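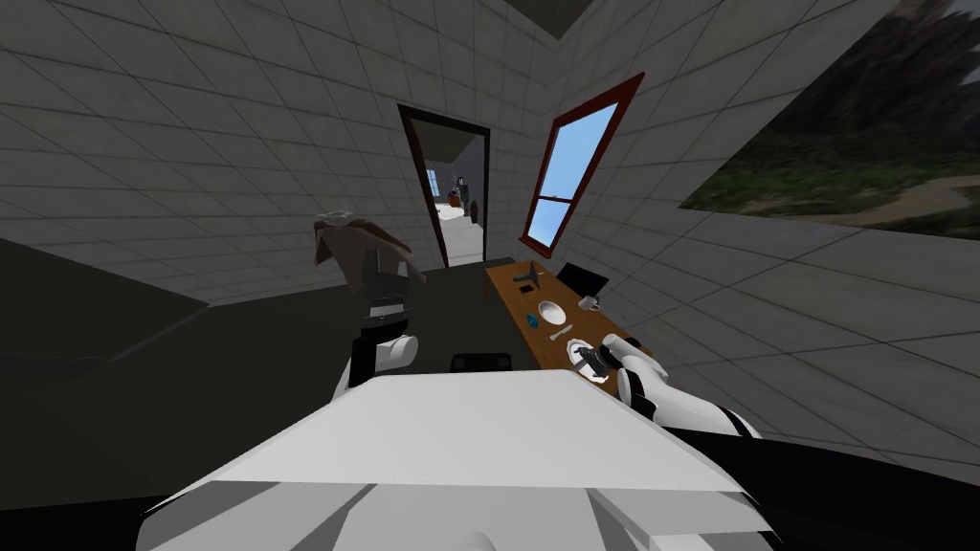
Desk clearing run in sim, right gripper on the plate, cloth over the left arm.

December, 16:40. Tement desk task, Rollari controller, small tiled room.

Fault: left arm stopped responding at step 340 and stayed where it was for the rest of the episode. Right arm carried on with its half of the task. No stop was raised. That bothers me more than the stall does, as the supervisor is meant to hold both arms when either one drops out.

Log for the left arm shows a contact force limit reached on the upper segments, then nothing. The cloth is the only thing touching it there. I think the contact solver is adding up every cloth node as a separate hit, and the total goes over the limit of 52 although the cloth weighs next to nothing.

Tried so far:
Same seed again, same stall, same step.
Cloth removed, 4 runs, no stall.
Limit raised to 100, stall gone, but I don't want to leave it there. It would hide a real knock against the desk or the door frame. Put back.

The mug is on its side as well. Haven't checked whether an arm did that or whether it spawned badly. Separate entry if it turns out to matter.

The missing stop is in the Undau layer. It listens for a fault flag, and the force limit sets a warning only. Changed it to a fault on the Org branch, not merged. Please don't copy these settings to the real arms until that is in.

Next: filter cloth contacts by body, rerun the same seed overnight.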